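Section 4: Laying Out the Breakfast Table Task
McAlister Robotics Club – Student Arm Handbook
Written by Hollis Park, updated December 4, 2024

By now your team has the arm bolted down, the gripper opening and closing on command, and (I hope!) a name picked out for it. This section gets you to your first practice runs, and it's the part of the year I look forward to most.

1. Clear the table of notebooks, phones and snacks, and wipe it down with a dry cloth.

2. Sign out a kitchen set from the Kerkow cabinet. Write your team number on the sheet, please, even if you're only borrowing it for a few minutes.

3. Send the arm to its start pose and open the gripper all the way. Set the speed to 2 and leave it there for your first 16 runs, however tempting the higher settings look.

4. Put out the plate, bowl, cup and toaster with plenty of bare table between them. The bread and the lettuce leaf go on the plate.

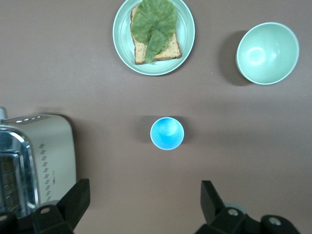 Fig. 4-1. Wrist camera view with the kitchen set laid out and the gripper open.

Note: Your layout doesn't have to match ours to the inch. Move things around between runs, and let a different teammate do the arranging each time – we all have our habits, and the arm will pick them up from us.

CAUTION: Leave the toaster unplugged at all times. Keep hands and sleeves away from the arm until the driver has called "stopped" out loud.

5. Start the Sukar program and check that the wrist view is live on your laptop. If the window stays gray, close it, wait for the prompt and enter port 2435 again.

6. Do your upright cup runs first, then move on to the tipped cup. Lay it on its side, and turn it a little differently for each try so your driver gets used to coming at it from new directions.
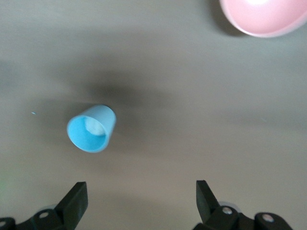
Take your time lining up the fingers, and talk to each other while you do it. A slow run that the whole team understood is worth a good deal more to me than a quick one.

7. Save every run, good or bad, in your team's folder on the Celard drive. Each team has room for 900 runs, so there's no need to delete the clumsy ones.

8. Return the arm to its start pose, switch off the power, and put the kitchen set back in the cabinet.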